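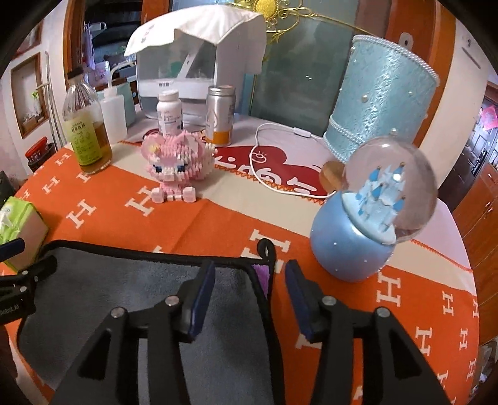 I had the address down as Cillville, and the first surprise of the open day was that Arkmont doesn't keep its robots in Cillville. It keeps an office there, with a receptionist and a bowl of mints. The demonstrations were 30 minutes up the road in Cemton, and the bus had left. I took a cab and arrived at the tail end of the welcome speech, which I'm told was long.

The subject was cloth. Arkmont wants machines that can fold it, and before they can do that, somebody has to do a great deal of folding with a gripper in hand so the machines have something to learn from. Ward Verschueren, who led our group, gave the target as 1000 recorded folds per type of towel. They were at 600 for microfiber. He said this in the tone of a man who has been present for all 600.

I'd expected a white bench and a lot of tape on the floor. They work at a table with household stuff left standing on it, tissues and a snow globe included, the idea being that a robot trained on a bare bench goes to pieces in a real home. So do I, some mornings.

The fingers go in low, pinch a corner, lift, carry it over, let go. A corner is easy to find if you're me. For software, Ward said, a curled corner and a wrinkle look like close cousins, and dark piping helps. 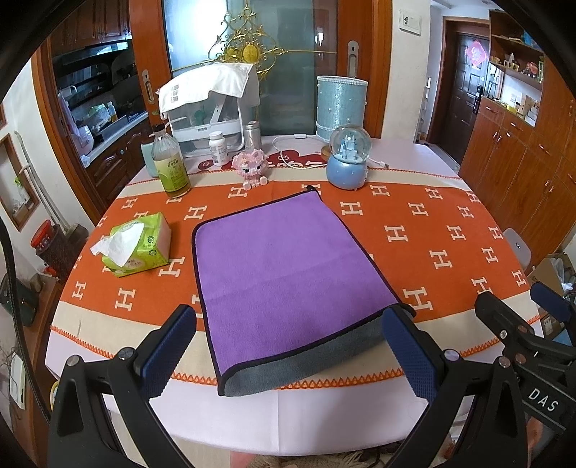 The purple towel on the table, one finger pad at its front corner.

Visitors were allowed a turn. My fold went into a folder called Ospina, and I asked what Ospina was. It's where they put the ones they aren't going to use.

Lunch was sandwiches, good ones. The afternoon talk covered storage costs, and I took one note, "1070," with no unit. If anyone who was there knows what it refers to, please write. The bus back left at four and I was on it by a quarter to.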